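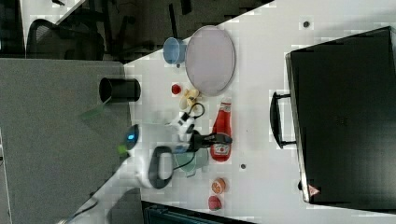 The wrist fault on our Grimo arm is back, so I'm reopening this one. Same code as in April, same joint (the last one before the gripper), and the same horrible little click from the controller just before everything stops. It happened 4 times this morning, and every one of them was on a low sideways approach to the squeeze bottle, the sort where the cable ends up trailing in a loop near the wrist with the toy banana curved right beside it. Picks from straight above don't seem to bother it at all, which makes me want to blame the cable long before I blame the motor.

**What I've tried so far**

- Power off, wait, power on. Clears the fault, then it comes back.
- Dropped the speed to 40 per cent. It ran for longer before stopping, but it still stopped.
- Re-taught the approach pose in Mostetti and saved it under a new name, in case the old one had got mangled.
- Swapped the bottle for the green cup. Ran fine, but the cup gets picked with the wrist turned the other way, so I'm not sure that tells us much.
- Unplugged and reseated the connector at the gripper end. It felt a bit loose to me - could be wishful thinking.

I've kept the log from each stop. The current on joint 6 creeps up over 200 milliseconds or so of travel and then there's a spike and the brake comes on. No collision warning, no contact flag, nothing from the gripper itself.

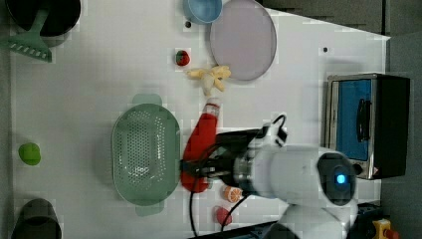 *Bottle in the gripper, cable looping off to the left.*

One more thing, and I'd like it looked at properly. On the last stop the arm halted as it should, but when I hit reset it did a small jump sideways before settling. Only a few centimetres, and my hands were well away, but I was stood right next to the table and I didn't like it one bit! I've told everyone to keep a hand near the red button and stay back until the arm has gone quiet after a reset. If Akholm could say whether that jump is normal for this firmware, I'd sleep better.

I'd also like to know if there's a longer cable kit. Ours was fitted by Rácz when the gripper went on, and I reckon it was cut for the old, shorter one.
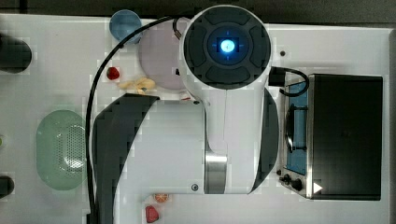 Akholm support replied after lunch that the jump isn't normal and we should stop using remote reset until it's sorted. They think the cable is pulling tight as the wrist rolls over, so the joint fights it and trips, then springs back a touch once the brake lets go. They want the four logs, the payload settings, and a slow run of the same move with the gripper empty.

Logs and settings are attached. I'll do the slow run at 4 this afternoon, once the other bench has finished with the controller laptop. Please leave the ticket open and keep it marked as safety. The arm stays powered down until then.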